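Stulmont Neighbors Help
Home > Apartments and Renting > Laundry

Towels come out of the wash smelling worse than they went in

Asked 2021-04-18 by perron_st_3rd_floor
300 views, 2 answers

We moved into a building on Perron Street in March and inherited a stacked washer-dryer, front loader on the bottom. Shirts are fine. Jeans are fine. Towels come out smelling like a pond with opinions. I have tried more detergent, then a lot more detergent, then a scented thing from Jalel that made them smell like a pond next to a candle store. The landlord's advice was to "give it time," and I have given it time. Is it the machine, the towels, or me?

Before anybody asks, yes, I take them out when the cycle ends. Usually.

2 answers

Tsegereda Wako
Marked as helpful by 23 people

It's the detergent, so I suppose it's you, but in a way that is easy to fix. A front loader uses very little water. When you pour in more soap than that water can carry off, the rest stays in the towels and the rubber door seal, and things start living on it. Then you smell the things and add more soap. I did this for two years in my old place and blamed the dog.

What I'd do, in order:

Pull back the rubber seal around the door and wipe inside the fold. Bring a rag you don't love. Mine had a sock in there, a bobby pin and a gray paste I have chosen not to think about.

Take out the detergent drawer and scrub it in the sink. Most of them come out if you press the tab at the back.

Find the drain filter, usually behind a little door at the bottom front. Put a shallow pan under it first. I mean it about the pan. Check your manual if you can't find it, some stacked units hide it behind a panel.

Run the hottest cycle with the drum empty and a washer cleaning product. Follow the package. Don't mix it with bleach or vinegar or whatever your aunt swears by.

Then wash the towels hot, no soap at all, and look through the door. If you see suds, that's old detergent coming out. Repeat until you don't. I needed three rounds, and I still think about the water bill.

After that, use much less than the cap suggests, skip fabric softener on towels for good, and leave the door ajar between loads — unless you have small kids or a cat, in which case only when you're there to watch it.

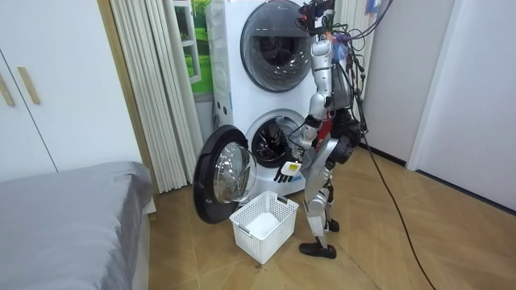 Do towels need their own load?

They do better in one. Towels hold a lot of water and lint, and mixed in with shirts they hog the room, so nothing rinses well. Fill the drum loosely, leaving a hand's width at the top.

sirnton_dave

just buy new towels. mine are from the outlet in Sirnton and they smell fine. had them a week

Comments on this answer (2)

perron_st_3rd_floor: Please report back in a month.

Tsegereda Wako: Dave, check your seal.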